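Home | Forums | Fabric & Fiber | Patterns | Mending | Members | Log in

We use cookies to remember your settings. Accept | Manage

Print this thread | E-mail to a friend

Corduroy: nap up or nap down?

Sandrine_G wrote:
I'm finally cutting into my first real corduroy! It's a fine wale in the prettiest rust color, from a shop called Ollberg, and I want it to become wide-leg pants before the cold comes back. My mother always cut hers with the nap running up so the color looked deeper. The pattern (Javwood, the one with the big patch pockets) just says "with nap" and leaves it there. Which way do you all go? And do you wash it first?

dorian_h wrote:
Nap up, every time! The color gets so rich that way, you'll be amazed. Hold the fabric up to a window and flip it end for end and you'll see two different rusts. Mark the direction on the back with chalk arrows on every single piece. I skipped that once and ended up with one light leg and one dark leg.

MoniqueM wrote:
I'll disagree with Dorian, cheerfully. For pants I go nap down. You're sitting, walking, brushing against things all day, and the pile wants to lie flat toward the hem. Mine feel smoother and they pick up less lint. Nap up for a jacket or a skirt, sure.

Shalini A wrote:
Oh I love this question. I'm with Monique on pants but I think fine wale forgives you either way. What matters more to me is the waistband. Corduroy folded over elastic gets so bulky! I like a separate band now, and a striped one is my favorite thing against a plain brown. 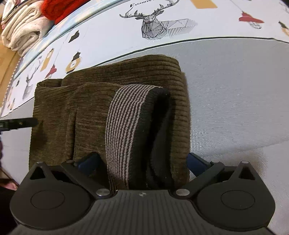 Olive-brown cord, striped elastic waist

See how a bit of stripe perks up all that brown? And yes, wash it first, inside out, on cool. Wash it twice if you can stand to wait.

dorian_h wrote:
Okay, that stripe is great. But I'm not giving up on nap up! I've worn my green pair for 5 winters and the knees still look good.

MoniqueM wrote:
Green hides everything, Dorian.

gwen.maillard wrote:
Jumping in on pressing, which I'm a little obsessed with – put a spare piece of corduroy face up on the board, lay your seam face down on it, and use steam with hardly any weight. The ridges sit into each other and don't get crushed. A thick towel works too. I did 11 seams on a pinafore this way in June and didn't get one shiny spot.

Sandrine_G wrote:
You're all wonderful. I taped two scraps to the door, one each way, and looked at them at breakfast and again at 9 at night. Up is gorgeous by daylight, but down feels so nice under my hand that I'm going down. Sorry, Dorian! The fabric is in the wash now. Gwen, would you press the side seams open or to one side?

gwen.maillard wrote:
Open, and trim them a little near the waist. Post the pants when they're done!

Sign up for our monthly sewing newsletter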